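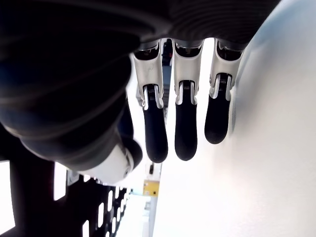
The Gutby hand, three fingers and the thumb.

The hand came to our shop in April, on trial from Brernent. The paper said we could keep it for 3 weeks and then pay 2000, or send it back.

I was the one who must write the review. I wrote that the black fingertips were good and that the joints had small springs or ridged parts, which I would not like to clean. I wrote that the price was too high.

In the evening I stayed with it to finish the last test. I gave it my mother's cup from Sangkhawat, the thin one. I had not planned this. The fingers closed so slowly that I stopped breathing, and then the cup was in the air.

My mother had held it the same way, with the thumb low.

I went back to the form. In the box for "other remarks" I wrote two lines and deleted them. Then I asked Brernent if they would accept 1288.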